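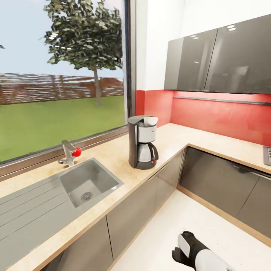

Washington Sampaio has tested household water for Drelarham, a regional laboratory, long enough to distrust the first glass of the morning. His section handled 3,677 kitchen samples in the last reporting year, most of them from houses with private wells.

"People send us the wrong water," he says. "They run the tap for a minute, fill the bottle and label it first draw. That sample describes the well. It says very little about the pipes in the house."

The lab asks for two bottles. The first is filled after the water has stood overnight, the second after a timed flush. A high lead reading in the first and a low one in the second usually points to the faucet or the last few feet of pipe. High readings in both send Sampaio's staff further back – to the service line, the pump or the pressure tank.

Hardness is the result customers ask about most. Sampaio considers 300 milligrams per liter a nuisance. "You get scale in the kettle and spots on the glasses. It's a maintenance question."

Drelarham logs its results in Grenilix, which replaced a paper system in September. The changeover left 88 samples with duplicate numbers, and all of them had to be collected again.

He is cautious about pitcher filters. "Read what the cartridge is certified to remove. Then check the date you put it in. Most callers can't give me that date."

Aerators get the same treatment. He unscrews his own every few months, rinses out the grit and puts it back.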